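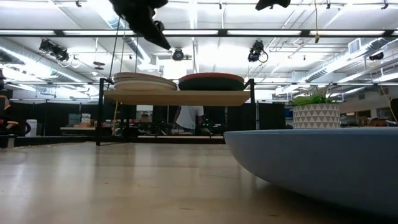 About Pelidex

We write the rules for robot benches. Then we work by them ourselves, every shift, and fix the ones that don't hold up.

Small firm, based in Fudton. Arms, grippers, household objects, shared floor. Started as one team with one arm and a page of dos and don'ts taped to a cupboard door. The page got longer. Other teams asked for it. Now it's the Nekero Code, currently 70 rules, and keeping it short is most of the argument in this building.

What we do

Bench rules for teams who handle ordinary things with robot arms -- plates, bowls, racks, tins, cloths. Also site visits, a day's training for new operators, and a written check of your own rules if you've already got some. We don't sell arms and we don't take a cut from anyone who does.

Our own benches run on the same code. Plates on a rack is a standing job for us, so is anything round and flat. Awkward to grip, easy to drop, and everybody has a cupboard full of them.

How a rule gets in

Someone on the floor writes it up. One side of paper, plain words, no "shall". It gets tried for 100 runs on a working bench. If operators skip it, we ask why before we ask them to stop skipping it. Rules that survive go in at the next issue, January or July. Rules that don't get binned, with a note of the reason so we dont have the same idea again in two years.

To date 515 suggestions logged. Most came from operators, a fair few from visitors.

Some rules we get asked about

Stop button within reach of whoever is running the arm. Reach means sitting down, without leaning.

Hands out of the work area before the arm is enabled. Say it out loud, wait for the answer.

Objects go back to a marked start position between runs. If it's moved, log it. If you're not sure it moved, log that.

Shelf height is measured from the tabletop, to the top face of the board. We had two teams measuring to the underside for months, which was a mess.

Slow speed for the first run after any change. A different plate counts as a change. So does a plant or a bowl moved along the table.

Neighbouring benches: assume people will be working behind yours. Check behind the rack as well as in front of it before you start.

Scuffs and scratches on the table stay in the log for that table. No sanding out without telling the next shift.

Breakages reported same day, no blame. 1,000 reports in the file so far and we have learned more from those than from anything we planned.

On the bench

Rack work follows section four of the code. Straight approach from above, one item at a time, fingers clear of the posts. Items of different sizes can share a shelf but the gap between them gets checked at the start of every session. Open the gripper only once the item is resting on the board.
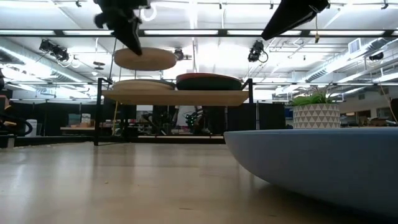 Warraich Room

Our training space, named after the street we started on. Groups of up to six, mornings only, 9.30 start. You'll be at a bench by ten. Closed shoes please, long hair tied back, lanyards off. Tea is downstairs.

Using the code

Free to copy and change. Keep the issue number on the front so poeple know which one they're reading. If you drop a rule, tell us which -- it helps. Printed copies at cost from the Fudton office, or ask for the large print one.

Working here

We take on operators twice a year. No degree needed. Patience with repeat work, readable handwriting, and being willing to press stop when it's only a feeling. Send a short letter and tell us about a rule you'd get rid of.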